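18th January, Risby hall. Talk notes, coats and knits. Clicker is in the tote, water on the left.

## Start

- Wear the green coat on stage. Leave it on for the first slide, then take it off and turn it inside out in front of them.
- Ask who is wearing something secondhand right now. Wait for hands! People are slow with this one and then very proud.
- I've been buying used coats for years and I still get a little thrill when I find a good lining. Say so early.

## Slide 2 – the rail

We sorted 3,392 pieces for the Vornent swap last winter. Of those, 153 were wool coats, and I tried on nearly every one of them (my shoulders were sore for days, and I would do it again tomorrow).

What I want them to hear: the best coats were almost never the ones on the front of the rail. The best one was a navy coat with two missing buttons and a belt that belonged to something else. Pass it around at this point. Let people feel the weight.

## Slide 3 – how to look at a coat fast

- Shoulders first. A tailor can shorten a sleeve pretty easily. Shoulders are a big job and cost like one.
- Hold the elbows and the seat up to the light.
- Put your hands in the pockets. All of them, all the way down.
- Collar, inside edge. Makeup comes out more often than you'd think – old sweat marks usually don't.
- Sit down in it. Please sit down in it!

Go slow. Last time I ran through this in one breath and somebody had to ask me to start over.

## Slide 4 – knits

Bring out the Erkotau sweater, before and after combing. The little comb is cheap and so satisfying, and I could talk about it for an hour, so keep it to two minutes. Mention:

- flat drying on a towel
- folding, never hanging
- moth holes: look under the arms and along the hem
- a small darn in a bright color looks great on purpose

If they ask about washing machines, my answer is cold, wool setting, mesh bag, and a test on something you don't love.

## Slide 5 – colors

I used to buy only black. Then I found a mustard cardigan for 29 at the Sutanto market and wore it with everything I owned for an entire winter. Tell this one properly, it gets people smiling.

The exercise: pull out the three things you wear most and lay them on the bed. Look for one color that goes with all of them. Shop for that color and skip the rest of the rail for a while. Pale blue with dusty pink is my favorite pair at the moment, and a bit of red near it wakes everything up.

## Break

Ten minutes. Coats on the rail can be tried on, name tags stay on the hangers. 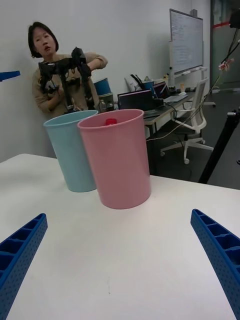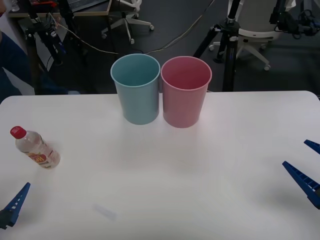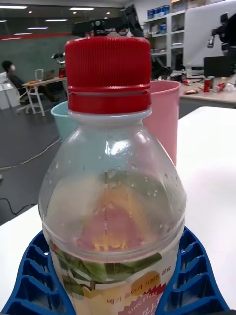 *Plastic cups in the first two, the bottle with the red cap and the pear on its label in the third.*

## After the break

Swap opens. The February one has space for 400 pieces, sign-up sheet by the door. Read out the drop-off times twice.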